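**Dryer vent runs: results from the June airflow check**

Airflow readings are now in for the shared-riser buildings managed under the Karakaya contract. Ehsan Sadeghi took measurements at the exterior hood with the dryer running empty on the air-only setting, lint screen cleaned beforehand. Of the vents tested, seven fell below the level we use as a trigger for cleaning. Six of those were on the north side, where the duct makes two 90-degree turns before it reaches the wall.

The two turns matter more than the total length. Each elbow adds resistance equal to several feet of straight pipe, and lint settles first on the inside of the bend. A run that looks short on the floor plan can perform like a long one. Units with foil transition hose behind the machine did worse again, mainly where the hose had been crushed when the dryer was pushed back. 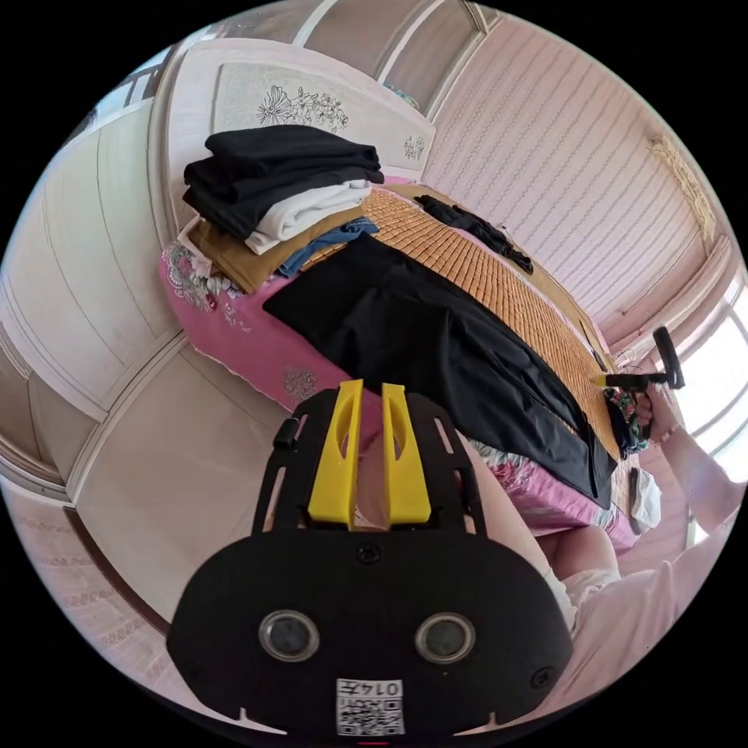 Longer drying times are the usual first sign of a restricted run. A mixed load of cotton that used to finish in one cycle will need a second, and the moisture sensor may end the cycle early with heavy items still damp at the seams. Sorting by fabric weight helps with the second problem – it does nothing for the first. Residents who see either one should clean the lint screen, check that the hood flap opens fully, and report the unit number if there is no change.

Cleaning of the seven runs will be done with a rotary brush from the outside, followed by a second reading at the same point. Foil hose will be replaced with semi-rigid aluminum, clamped at both ends. Screws are not to be used at the joints, as the tips catch lint. The quote from Voleck for parts and labor is $3,774, including nearly 100 feet of replacement duct held in stock for the north side.

Sharada Nambiar is keeping the log of before and after readings. Access is needed to the laundry closet only, and the machine should be off and cool when the crew arrives. Start time is 8:30 a.m. in all buildings. Notices with unit numbers will be posted by the mailboxes.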